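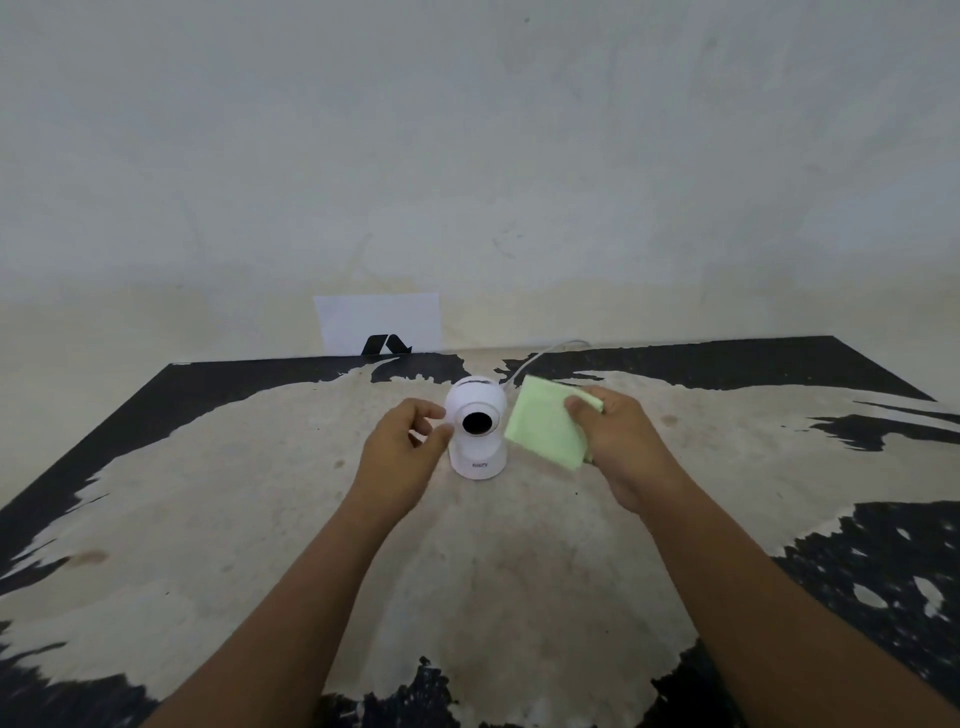 **Zastum 议会书面质询规则修订要点**

议会通讯 · 2023年1月

Zastum 议会全体会议已通过《议事规则》第七章的修正案，书面质询的提交、受理、答复和公开程序随之调整。修正案自3月第一次全体会议开始时生效。此前已受理而未答复的质询适用过渡条款，见本文第四部分。口头质询、紧急质询和预算审议期间的专项询问不在修订范围内。

## 一、背景

上一届任期内，议会秘书处登记书面质询915件，其中799件在任期结束前获得书面答复，84件由提出议员撤回，其余32件随任期届满失效。秘书处的程序报告指出，失效质询集中在两类：一是涉及两个以上部门、主办部门未能确定的；二是原文未列明具体问题，被退回补正后没有再次提交的。

旧规则只规定部门应当“及时”答复，没有确定的天数，也没有说明跨部门质询由谁牵头。各部门的做法因此差别较大。财政、土地两部门按内部规程办理，有固定的登记簿；公共工程部门则把质询与一般来函合并处理，答复日期难以查考。程序报告建议将期限写入规则正文，不再以附录形式处理。

## 二、主要修改

**1. 提交格式。** 每件质询正文以200字为限，标题和法律引文不计入。每件可列问题不超过五项，须逐项编号。附件仍可提交，但附件中新增的问题不予受理。正文超过字数的，秘书处在两个工作日内退回，不作删节。

**2. 受理。** 秘书处只审查格式和职权范围，不审查质询的政治内容。拟不予受理的，应当写明所依据的条款，由议长签署后送达提出议员。议员可在五个工作日内申请程序委员会复核，复核决定为最终决定。

**3. 主办部门。** 涉及多个部门的质询，由内阁办公室在收到后三个工作日内指定主办部门。逾期未指定的，以质询第一项问题所涉部门为主办部门。协办部门向主办部门提供材料，不单独答复议会。

**4. 答复期限。** 一般质询为受理后十五个工作日。需要向地方行政机构调取资料的，可延长一次，延长不超过十个工作日，主办部门须在原期限届满前书面通知秘书处并说明所缺资料。休会期间期限照常计算。旧规则中“休会期间中止计算”的条文已删除。

**5. 逾期处理。** 期限届满仍未答复的，该质询自动列入下一次全体会议议程末项，由主管部长口头说明，时间不超过三分钟。口头说明不替代书面答复。

草案曾设一款，允许议员就逾期质询要求即席辩论。该款在二读时未获多数支持，没有进入通过文本。

## 三、登记与公开

书面质询改由 Arkura 登记系统统一编号。编号由任期序号、年份和流水号组成，补正后重新提交的沿用原编号，末尾加注“补”字。撤回的编号不再使用。

答复文本在送达提出议员后的第二个工作日公开。依法须保密的部分可以遮盖，但主办部门应在答复首页列出被遮盖的段落编号和法律依据。整件不公开的，须经程序委员会同意。

Jakari 和 Kwofie 两个外岛选区的行政办事处目前没有稳定的数据连接，暂不接入 Arkura。两地选区议员可以继续提交纸质质询，由办事处加盖收讫章后以传真送秘书处。纸质质询以秘书处收到传真的日期为提交日期，原件随下一班邮船补送。原件与传真不一致的，以原件为准，期限自收到原件之日重新起算。

两地办事处应张贴当月已公开答复的目录，并为选民提供纸本查阅。查阅免费，复印按现行收费表执行。

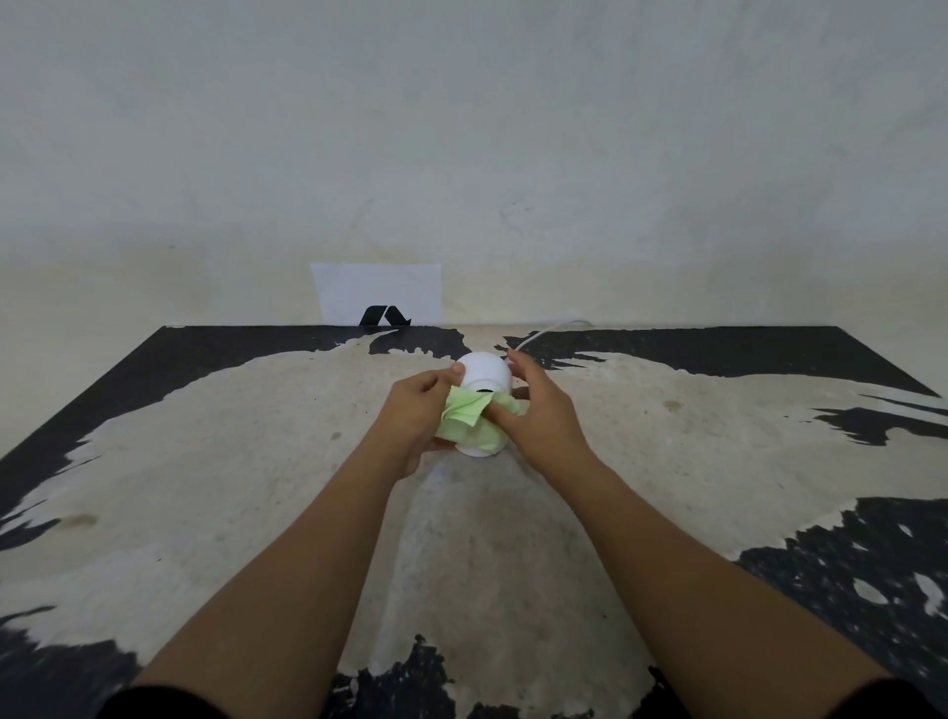 **修正案生效前已经提交的质询，需要重新提交吗？**

不需要。已受理的质询保留原编号和原提交日期，秘书处负责补录登记系统；答复期限自修正案生效之日起计算，适用新的十五个工作日规定。

## 四、过渡条款

生效之日尚未完成受理审查的质询，按旧格式审查，字数和问题数目的上限不适用。已被退回补正的，议员可在生效后二十个工作日内按旧格式补交；超过该期限的，须按新格式重新提出，并取得新编号。

上一届任期内失效的质询不恢复效力。议员就同一事项重新提出时，可以在正文中引用旧编号，主办部门应核查是否已有未发出的答复稿。已有答复稿的，应更新数据后使用，期限不因此延长。

各部门须在生效日前指定一名质询联络官和一名候补人员，名单报内阁办公室，由其汇总后转送秘书处。名单变更的，应在变更后三个工作日内通知。

## 五、对委员会工作的影响

常设委员会可以就其职权范围内的书面答复要求主办部门到会说明，但须先由委员会多数成员同意，并提前七个工作日发出通知。通知应列明答复编号和需要说明的段落。委员会不得以此程序提出与原质询无关的新问题。

程序委员会每季度向全体会议提交一份统计表，栏目固定为：提交件数、受理件数、不予受理件数、按期答复件数、延期答复件数、逾期件数和撤回件数。统计表按主办部门分列，不按议员或党派分列。首份统计表覆盖修正案生效后的第一个完整季度，提交时附编制说明。

公共账目委员会曾建议增列“答复完整性”一栏。程序委员会认为该指标缺少客观的判定标准，未予采纳，相关意见收录于二读记录附件。

## 六、文本与勘误

修正案正式文本载于议会公报，本文仅为摘要，条文含义以公报为准。公报首印本第七章第十二条将“工作日”误排为“日”，勘误页已随后续各册装订；持有首印本的机构可向秘书处文印室索取勘误页。

新版质询表格分为电子和纸质两种，栏目相同。纸质表格由秘书处寄送 Jakari 和 Kwofie 办事处，旧表格在过渡期结束后停止使用。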